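Skirka handover set: README (please read the fault bit first!)

Hi! I put this set together at Erstead with the Flendar grippers. There are 373 episodes, all two-gripper work at the white table.
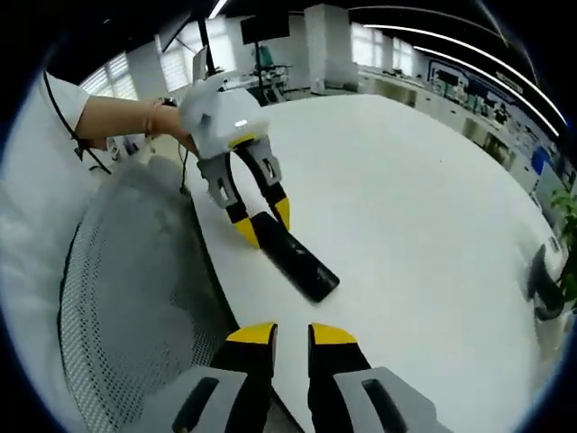

The fault: the width reading on one gripper froze, so the log says "open" while the fingers are closing. It hit 30 episodes, all marked bad_width. Please don't train on those, our arm squeezed far too hard when I did.
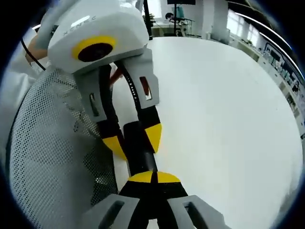 Restarting the logger cleared it until September, then it came back. Fix is in Cha 2.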